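Replaces the page for the first series. Last revised 27 Jan 2023.

# Prenis drawer cabinet, white, framed fronts

The Prenis is a low white storage cabinet from Trotinura for bedrooms, hallways and laundry rooms. The fronts carry raised, framed panels. It ships as a closed carcass with the drawers fitted, and the only assembly on site is leveling and wall fixing.

The second series differs from the first in the runners, the wall bracket and the surface finish. Drawer boxes from the first series do not fit the second, and the fronts are not interchangeable either, as the screw positions have moved.

## Finish

The finish is a satin white, applied in three coats and sanded between coats. The frame, the panel and the small inside edge where they meet are all coated before the front is mounted. There is no cut edge on the visible side.

Touch-up paint is sold under the name Plavance White. It is matched to the second series only. On a first-series cabinet it dries slightly cooler than the surrounding surface and will show in daylight.

Small differences in sheen between the carcass sides and the fronts are normal. They even out with cleaning and are not covered as a defect. A visible difference between one drawer front and the next on a new cabinet is covered.

## Drawers and runners

All drawers run on side-mounted metal runners with a soft stop. The runners are lubricated for life. Do not add oil, wax or silicone spray: these collect lint, and the soft stop will begin to stick partway.

Each drawer can be removed for cleaning:

1. Empty the drawer and pull it out to the stop.
2. Press the release tab under each side at the same time.
3. Lift the front slightly and draw the box toward you.
4. To refit, set the box on both runners and push it fully closed once. The tabs engage on their own.

If the gap at one side of a drawer is wider than at the other, turn the adjuster behind the front on the side with the narrow gap. Make small turns and close the drawer after each one. Do not correct an uneven gap by loosening the runner screws. When every drawer leans the same way, the cabinet is out of level and the drawers are fine.

The lower drawer is deeper than the others and is meant for heavier items such as bedding or folded jeans. Fill it first. Loading only the top of the cabinet moves the weight up and makes tipping more likely if the wall bracket has not been fitted.

## Leveling and wall fixing

The cabinet stands on adjustable feet reached from inside the base. Remove the lower drawer to get to them. Set the back feet first, then bring the front feet down until they touch. A level placed on the top should read true in both directions.

The wall bracket is required in every installation, including rooms where there are no children. It comes with two screws for solid wood studs. Anchors for masonry, hollow board or metal studs are not included, and the right type has to be bought for the wall in question. Where there is a deep baseboard, use the Kyei spacer so that the bracket sits flat – bending the bracket to reach the wall cancels its rating.

Leave a small gap between the cabinet and any radiator. Continuous dry heat on one side can open a hairline at the frame joints.

## Cleaning the fronts

Framed fronts hold dust along the lower inside edge of each panel. On most cabinets this line is the first thing to look gray. The flat field in the middle stays clean much longer and needs little attention.

Use a soft cloth, either dry or dampened with plain water and wrung out well. For hand marks, add a drop of dish soap to the water. Work in this order:

- Wipe the upper fronts first, then move down.
- On each front, do the flat panel, then the frame.
- Fold the cloth over a fingertip for the inside edge and run it along in one direction.
- Go over the front again with a dry cloth. Water left standing in the panel edge will lift the finish in time.

The lower drawer front is easier to clean from a low chair or stool placed facing the cabinet. It collects shoe scuffs and vacuum cleaner marks that are hard to see from standing height. Press the cloth flat against the front and let the soap do the work. Scrubbing in small circles polishes the satin surface and leaves a shiny spot that cannot be dulled again.

Do not use:

- melamine sponges or scouring pads
- glass cleaner with ammonia
- furniture polish containing silicone
- bleach, including diluted bleach
- steam

Colored cloths are fine once they have been washed a few times. A new cloth in a strong color can leave dye on a white finish when damp. Test it on the back edge of a drawer front before using it where the mark would show.

For crayon and shoe polish, use a little mineral spirits on a white cloth, then wash with soapy water and dry. Ballpoint ink usually goes into the top coat and has to be painted over with Plavance White. Sand lightly, keep the paint inside the mark and let it dry with the drawer open.

## Spare parts

The following are kept in stock for the second series:

- drawer front, upper
- drawer front, lower
- runner pair with soft stop
- release tabs, bag of two
- adjustable foot
- wall bracket with screws
- Kyei baseboard spacer
- Plavance White touch-up bottle

Order by part name and quote the series number from the label inside the carcass. The label is on the left wall, behind the lower drawer. Cabinets with no label are first series. Parts for those are limited to feet and brackets, and the remaining fronts were sold off in July.

Replacement fronts are supplied without screws. Reuse the ones from the old front, and tighten them by hand – a power driver set too high will push the screw point through to the face.

## Warranty

The cabinet is covered for two years against faults in the finish, joints and runners. Wear from abrasive cleaners, water damage at the base and damage from overloading are excluded. Keep the order confirmation, as the label inside the carcass does not show the date of sale.

Claims for the finish should include a picture of the affected front taken in daylight and a note of the cleaning product used. If only a cloth and water have been used, write that.

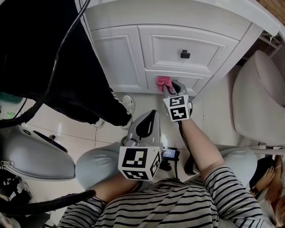
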